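Re: [homefix] laminate in a living room, how much extra to buy?

Damilola Abubakar wrote on Friday:

> The room needs 50 boxes according to the store, but my brother-in-law says
> to add more for cuts. How much did you all go over? And do I really have to
> let it sit in the house first? I'd like to start this weekend.

Hi Damilola,

I went 10 percent over and ended up with 2 boxes left, and I'm glad I kept them! My hallway has a silly little jog by the closet that ate planks like you wouldn't believe. If your room is a plain rectangle you could go lower, but I wouldn't (matching a color a year later is a pain).

And yes, let it sit. I gave mine two days, flat on the floor, boxes closed. The whole job came to $2180 with the underlayment, and the quote from Carvalho was $2800 before trim, so a weekend of sore knees was fine by me.

One more thing: open several boxes at once and mix them as you go. I laid the first rows straight out of one box and had to pull them up again, ugh. You want the light and dark ones scattered.

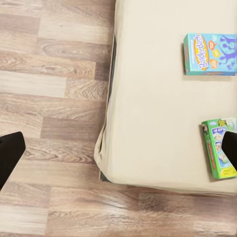
*Mixed tones and staggered rows, next to a cream ottoman (it's a render)*

Are you doing the baseboards too, or leaving the old ones on? I have a pull bar and a tapping block you can borrow until the end of August.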